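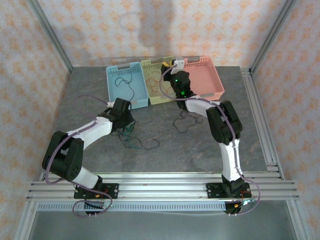
Bolts in aluminum extrusion frame keep working loose

wlowther
8 June 2023

I have a bench frame made of slotted aluminum extrusion, put together with corner brackets, M5 button head screws and drop-in T-nuts. The brackets on the lower rails loosen after a few days of use. I retighten them and they loosen again. Blue threadlocker made no difference. There are 19 brackets in total and it is always the same 4. Do I need different hardware, or am I missing a step?

Tumelo Mabuza

Check the T-nuts before anything else. Drop-in nuts have to turn a full 90 degrees in the slot. If one stops partway it still feels tight, but it only bears on two corners, and it will creep under vibration. Take out the screw and look at the nut. Bright marks on the corners mean it never seated.

Check screw length as well. A screw that is too long bottoms out in the slot and puts no clamping force on the bracket. With a 4 mm bracket I use M5 x 8. The ones in the Udilex kits are M5 x 10 – fine with a washer, too long without one.

Threadlocker only holds the screw to the nut. It does nothing for a nut that is sliding in the rail.

ruddock_r

just use slide-in nuts from the end of the rail. more surface area. you have to take the frame apart though

wlowther

Two of the four had not turned fully. The other two were bottoming out. I have put washers under those and will check them again next week.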